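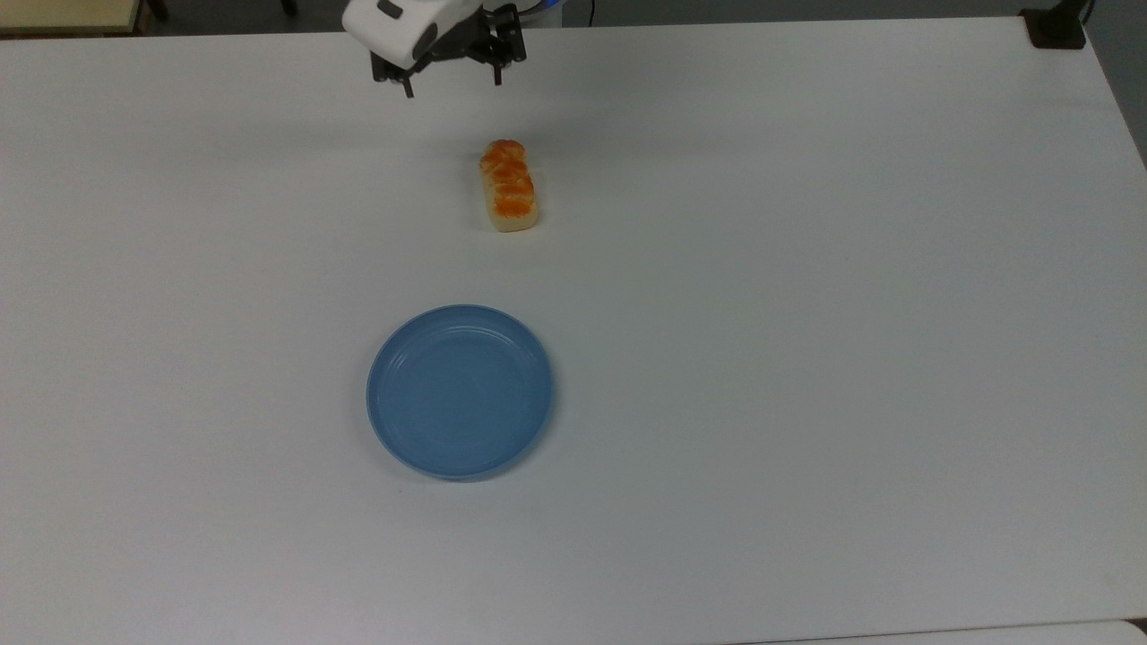 # Grasp yaw is 90 degrees off on long objects, but only with the head camera

**Posted by Harsh Bhardwaj** · Mon 15 January

Hi all, I'm losing my mind over a pick-and-place job that should be easy. Bread goes on the blue plate, that's the whole task. I've got two cameras feeding the Edora segmentation node, one on the head and one fixed by the table. The mask gets turned into a point cloud, I run PCA on it, and the long axis sets the gripper yaw in Frade.

With the fixed camera, yaw is great. With the head camera it flips on maybe half the runs and the fingers try to close along the loaf instead of across it. I logged 33 attempts over the weekend and 14 of them flipped. Plate detection is rock solid from either view, so I don't think my extrinsics are garbage (I redid them in July and the reprojection error is still tiny).

Stuff I've tried: bumping the mask threshold, averaging 3 frames, swearing. Has anyone seen this?
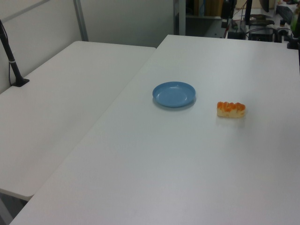

*Fixed camera view, plate and bread on the big table*

---

**Mokis**

Had the same thing with a toy banana. Lower your planner speed and recalibrate, worked for me.

> **Harsh Bhardwaj:** Thanks, but the yaw is already wrong in the grasp pose before the planner ever sees it, so I doubt speed matters here.

---

**Hélder Calado**

I'd bet on the mask before the cameras! Look at the colors on that bread: shiny orange lumps on top, pale cream base, and all of it lying on a white table. From the head view I think Edora is grabbing the orange bits and dropping the cream part as table. Then on a bad frame you only get one or two lumps, which are pretty round, and PCA on a round blob will give you any direction it feels like. The blue plate has loads of contrast so of course it behaves.

Easy check: print the ratio of the first two eigenvalues every time you compute yaw. If it drops close to 1 on the flipped runs, that's your culprit. While you're in there, log the point count too. My own node was passing clouds of 296 points and happily calling that a loaf, ugh.

What I ended up doing:

- project the cloud onto the table plane *before* PCA, so the height of the lumps can't mess with the axis
- reject the yaw if the eigenvalue ratio is under 2 and grab a new frame
- lock the yaw once the gripper starts down, otherwise the arm's shadow on the table gets into the mask and you're back to square one

Also make sure you're wrapping yaw to plus or minus 90 degrees. A parallel gripper doesn't care about 180, but Frade will spin the wrist all the way around if you let it (ask me how I know).

> **Harsh Bhardwaj:** Ratio was 1.1 on the first bad one I replayed!! The mask was two orange blobs and nothing else. Putting in the plane projection and the reject check tonight. Would you fuse both cameras or just stick to the fixed one for yaw?

> **Hélder Calado:** Fixed one for yaw, head one for the last bit of position. Radari can do the fusion, but I'd get the single-camera version boring first.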